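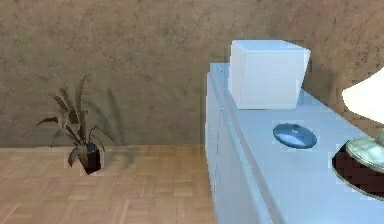
How to Re-Oil a Teak Garden Bench

Teak does not need oil to survive outdoors. Left alone it turns silver gray and lasts for decades. If you want to keep the golden color, though, you will have to oil it, and most of the work is in the cleaning. This page covers a standard two-seat bench such as the Willton, but the steps are the same for any slatted teak bench.

What you will need

Teak cleaner or mild dish soap
A soft-bristle brush
Garden hose
Sandpaper, 120 and 220 grit
Teak oil, 900 ml can
A natural-bristle paintbrush
Lint-free cotton rags
Nitrile gloves and a dust mask
Drop cloth or old cardboard

Step 1: Pick your weather

You want a dry spell with no rain in the forecast and the bench out of direct sun. Oil that goes onto hot wood gets tacky before it can soak in. Late spring is usually best. In the Brundunside area we start in May.

Step 2: Wash the bench

Take off any cushions and wet the wood with the hose. Scrub along the grain with the brush and cleaner. Scrubbing across the grain tears out the softer fibers and leaves ridges. Turn the bench over and do the underside of the slats and the feet, where most of the green growth collects. Rinse well.

Do not use a pressure washer. It is fast, but it roughens the surface and you will spend the time you saved on sanding.

Step 3: Let it dry

Give it 2 full days. Teak feels dry on the surface long before it is dry in the joints.

Step 4: Sand

Put the mask on. Start with 120 grit on gray or rough areas, then go over everything with 220. Go lightly on the arm ends and the front edge of the seat -- they are already worn down from use. If the bench was oiled last year and still looks even, skip the 120. Brush off the dust and wipe down with a dry rag.

Step 5: Apply the oil

Stir the can, then brush on a thin coat, working from the back slats down to the legs. Get the end grain at the bottom of each leg, which drinks up more than you would expect. Wait 15 minutes and wipe off whatever is still sitting on the surface. Any puddles left behind dry to a sticky film that collects dirt.

Apply 2 coats, leaving the first overnight. Ostrowski teak oil and Polum exterior oil both go on this way, but check the drying time on your own can.

Step 6: Deal with the rags

Oily rags can catch fire on their own if they are left in a pile. Lay them flat outdoors until they are stiff, or soak them in water and seal them in a metal container before disposal.

Step 7: Wait before using it

Keep people and cushions off the bench until the oil no longer transfers to a clean white cloth. Light-colored cushions are worth keeping off for a few days longer.

Upkeep

Wipe up bird droppings and food spills with soapy water when you see them. Repeat the oiling once a year. If you miss a year or 2, go back to the 120 grit and start over -- the color will come back.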